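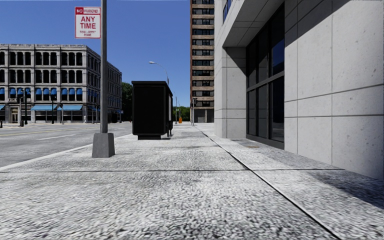

The sidewalk, with the tall pole on the left.

Stories > Short Fiction > The Last Bus to Dullstead

My aunt left me her coat and a ticket to Dullstead. The ticket was 47 years old. In October I wore the coat and went to the office of Grallent, where she had worked all her life.

The clerk looked at the ticket for a long time.

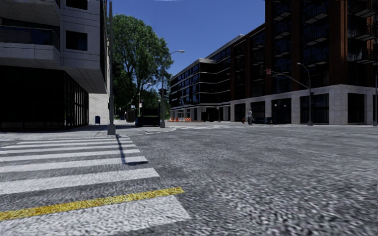
Is the ticket still good?
It is good if the passenger still wants to go.

I said that my aunt had wanted it – she spoke of the sea there almost every evening. He stamped the ticket and gave me two coins, the change she had never collected.

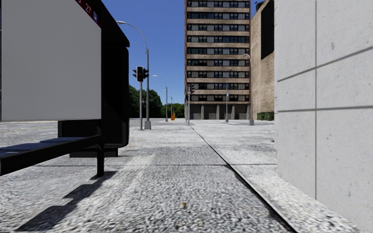
I kept the coins in my glove and waited. When the bus came, the driver asked if I was traveling alone. I put my hand in the pocket of the coat, and it was warm there.

"No," I said.

Comments
I read it twice. Did she see the sea?
The coins are my favorite part.

Related stories
A Room in Plitness
Edwards Closes at Six
80 Steps Down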